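### 3.2 Gathering the demonstrations

I should say up front that I came to this part of the project thinking it would be the easy bit. We had the cell, we had the arms, and the learning side (Section 4) was already running happily on borrowed data. How hard could it be to sit down and record people tidying up? Quite hard, as I found out, and I'd like to be fairly open about the muddles as well as the tidy numbers, as other small groups will probably walk into the same ones.

Each demonstration in the Gerden set is one go at a household or workshop chore, driven by a person from start to finish. The operator holds a pair of hand controllers, one for each arm, and the arms follow. We save the joint positions, the gripper openings and all the camera views on a shared clock, using a small recording program we wrote ourselves and called Humow. When the operator presses the pedal, Humow starts; when they press it again, it stops and asks for a verdict: keep, drop or unsure. I was very fond of "unsure" at first. By the end of July it had become a cupboard where we shoved everything we didn't want to think about, and we spent two long afternoons emptying it!

The chores themselves came from a written deck of cards. A card names the objects and the goal but says nothing at all about which arm should do what, and that was deliberate. We wanted operators to settle on their own habits, and they did. Some are very one-handed and only bring in the second arm when they're stuck. Others have both grippers busy nearly all the time, which is lovely for our purposes, although it makes the recordings a good deal harder to cut into steps afterwards. Figure 3 was taken with both arms in use, the sponge in one gripper and the wooden-handled tool in the other.
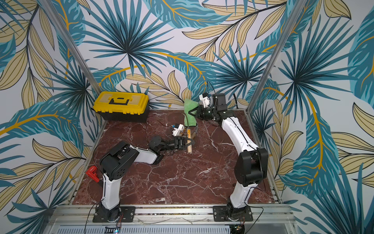
Mylene Lagman, reading an early draft, wrote in the margin that I was being too kind to the two-handed recordings: if one arm is merely holding something while the other works, the model may well learn that holding is what arms do, and it will clutch things for no reason at all. She wanted those stretches marked before anybody trained on them.

I grumbled and then did it. We went back through the set and gave every stretch of each recording one of three labels for each arm: moving, holding or idle. It was dull work (a lot of tea went into it), but it paid off in a way I hadn't expected. Once the labels were in, we could see that certain operators parked an arm in mid-air for long spells simply because they'd forgotten it. Those spells looked much like careful holding if you only had the joint positions to go on. With the gripper opening alongside, they were easy enough to tell apart.

**Figure 3.** The two-arm cell during recording, with a mixed set of objects on the marble-patterned floor.

We also had to decide how to lay the objects out. My first plan was to place them by hand, wherever felt natural, and it was a poor plan. People are terribly regular when they think they're being random, and my own layouts were the worst of the lot: the big item nearly always went in a corner. So we moved to Abella, a little script that draws a floor plan on a nearby screen and tells the operator where to put each thing and which way round. We redraw the plan after every 3 demonstrations. Doing it more often would have been better for variety, I'm sure, but operators got cross with the constant fiddling, and a cross operator drives badly.

Practice runs were never kept. Each new operator did 2 of them per card, and although a few of those were perfectly good, throwing them all away saved us from arguing about which ones counted. I still think that was right, even if it hurt a bit at the time.

The one thing I'd change is how we dealt with mistakes. We told operators to drop any recording in which they let go of an object by accident. The group at Graltutgate, who kindly tried our cards on their own cell, kept theirs, fumbles and recoveries included, and I now rather envy them. A model that has only seen clean grasps has no idea what to do after a bad one, and ours had to be shown later with a separate batch, described in Section 3.4.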